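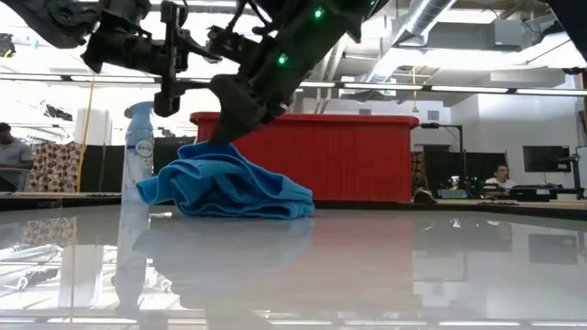

How do you decide when a training example is good enough to keep? I'm teaching an arm to fold and wipe with small cloths, and I've been gathering demonstrations for it by steering the arm myself, over and over, while everything gets recorded. The part I can't settle is what to do with the ugly starts. Take one like the blue cloth there, all bunched up with a lip rolled along the left side and the fingers coming down on top near the middle. A person would just shake it out. The arm can't shake anything out (I've tried, it's a sad sight), so I press, drag, let go, and press somewhere else until I find an edge.

I have 400 episodes so far, and I'd guess a good part of them have this fumbling at the beginning. Some are fine after that and some wander for ages. My first thought was to cut the fumbling off and keep only the nice folding at the end. But then what does the thing learn to do when it gets handed a wad of cloth? Then again, if I leave it all in, am I just teaching it to fumble?

Also, our table is really shiny. You can see the cloth in it, the can in it, the red cabinet in it, and the lights make long streaks across the front. Do I need to cover it with something dull, or will more data take care of that? I would love to not start over!

Thanks in advance, and sorry if this has been asked before. I did search but mostly got pages about buying robots.

Posted by Ljubica Petek, January 30, 2019
Filed under: Robots & Automation > Teaching and training > Collecting examples

Tapio Lindqvist

Please don't cut the beginnings off! I did exactly that on a towel job at Cemham and regretted it for weeks. We had lovely clean folds, every one starting from a flat towel with a corner sticking up, and the trained arm did great as long as I set the towel down flat with a corner sticking up. Give it a lump and it would hover over the middle, close on nothing, and go through the whole folding motion in the air.

What I do now is split my episodes into two piles while I record. One pile is "getting it open," the other is "folding it." Both get kept. In the first pile I throw out the ones where I was plainly lost, meaning I went back to the same spot three times or stopped to think. Stopping to think is the worst, by the way. The arm sits still, you sit there chewing your lip, and the recording fills up with nothing happening. Later the arm copies that too, and you stand there wondering if it crashed. So trim the pauses, keep the fumbles that got somewhere, and drop the ones that didn't.

Pick one habit for opening a wad and stick with it. Mine is to press on the highest bump, pull toward myself a little, then look for whichever edge popped out. It's not always the fastest move but it's the same move, and that helped more than any amount of extra recording. If two people are steering, have them agree on it first. Pirjo Suominen and I pulled in opposite directions for a whole afternoon and those 58 episodes were no use to anybody.

On the table, I'd leave it if the arm is going to work on that same table. If it's moving somewhere else, put a plain mat down for part of the recording and leave it bare for the rest. I would not redo what you have.

Wollov_fan

depends on your camera. mine did ok on a shiny bench but I gave up and bought a mat anyway

Josefien Van Leeuwen

I mostly agree with Tapio but I'd worry more about the table than he does, especially with a blue cloth on pale gray. The reflection under the cloth is faint, and faint is almost worse, as the learned part can take it for more cloth and reach a bit low. We had that on the Pravmont bench. Our fix was pretty cheap: we changed the lights. I did 12 recordings with one row of ceiling lights off, 12 more with the other row off, and kept mixing it up like that whenever I remembered. You end up with the streaks in different places and it quits caring about them.

Move your other stuff around too. If that can of Febreze is always standing to the left of the cloth, the arm may decide the cloth is "the thing to the right of the can," and then somebody tidies up and your robot is confused. I'd shift it between recordings, lay it down now and then, take it away for a while. Same for anything small lying flat on the table. It takes a second or two and you'll be glad.

One more thing on keeping or tossing. Write your rule down before you go through the recordings. I started out strict and by the end of the day I was keeping everything just to be done, so the early ones and the late ones didn't match at all. Now I do it in short sittings with the rule on a sticky note. And give each one a plain label for how the cloth started out (flat, half folded, bunched). When I finally did that I found over half of mine were flat, and there was my problem. The bunched ones are a pain to record, so you put them off without noticing.

What are you using to steer the arm? If it's a handheld thing, your wrist gets tired and the pulls get shorter toward the end of a session. I could see it in my own recordings once I knew to look.

Search this site Go All topics Unanswered

Contact us | Copyright Ruotsalainen Help Pages | Back to top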